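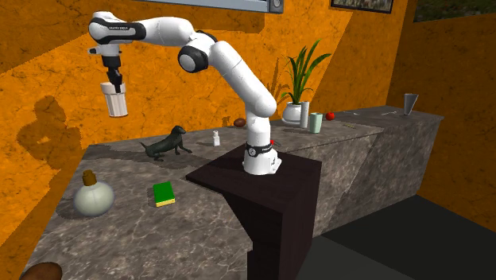

Tea Mornings Move to the Garden Room

Starting this week, the Prestthorpe tea mornings are in the garden room and not in the upstairs hall. The stairs were difficult for several of our regular guests, and the garden room has a wide door on the street side. We open at 11 as before. Please come in by the side gate, as the front door stays locked until lunch.

Many members asked in April if we could continue without the shared pots. We can, but it works a little differently now. Every guest brings a cup from home, and the tea is poured at one table only. If you forget your cup, there are spare ones on the shelf by the sink. Please rinse it after use and put it in the gray tub, so it can be washed properly in the evening.

We have room for 22 guests at one time. The chairs are already placed, and we kindly ask you not to move them closer together - even when the conversation is good. If you come as a couple, you may of course sit side by side.

On the tea itself: the black tea from Wirkent is finished and we did not order it again. The last two boxes had a dusty taste, and several people left half of it standing. In its place we have the Takagi roasted green tea, which is mild and can stand long in the pot without becoming bitter. I was not sure about it at first. Now I drink it also at home, in the late afternoon, with a slice of dry bread and butter. For those who like something stronger, there is still the breakfast blend, and there is peppermint for everybody who avoids caffeine.

Cakes must be wrapped in single pieces for the moment. The Vunari bakery gives us a good price on the small almond cakes, so the plate costs the same as last year. Homemade cake is very missed, by me also, and we will write here as soon as it is allowed again.

The next newsletter will have the dates for the autumn walks. If you wish to receive it on paper, leave your address in the box beside the garden room door.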